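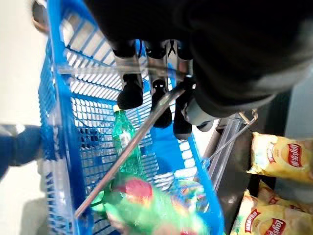

Our project asked a pretty simple question: how do people fill a shopping basket when they only came in for a snack? Chae-won Kong and I (Chi-keung Shek) picked the chip aisle at Simley, and I'm so glad we did! We sketched the store's basket first, and it was more fun to draw than I expected. It's blue plastic with slatted walls and a thin metal handle, so light comes right through the sides and you can see what you've picked without digging.

Search reports Go

4 min read

Method

We gave a short survey to 96 shoppers in May and asked what they reach for first, chips or a drink. We also tried the aisle ourselves with 2 shopping lists, one with only snacks on it and one mixed. 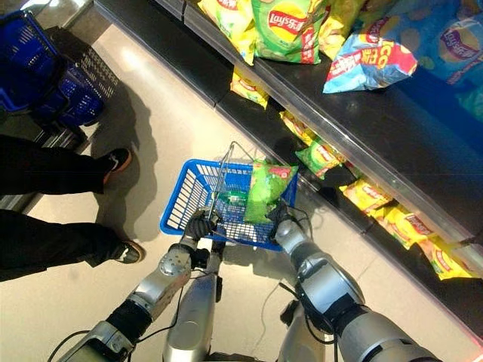

Most people said chips, some 80 of them, and they usually knew the flavor before they got to the shelf. Chae-won guessed that one right away. The drink came second, often picked just to go with the chips, which I loved because my whole family shops like that.

What we would change

I'd really like to test basket shape next. The walls and floor are both made of open slots, so the floor of the store shows through the bottom, and we wondered if small things like gum or candy would slip out. Chae-won wants six kinds of candy for that test!
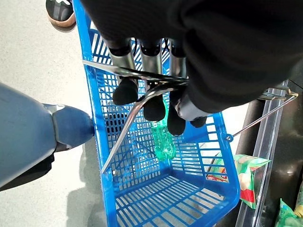
Carrying was the other big topic. Shoppers at Teldale told us they put a basket down when it gets heavy and then forget it. A wire handle as thin as this one might dig into your fingers with a full load, and we want to compare it with a padded one.

Filed under: Student Work, Everyday Design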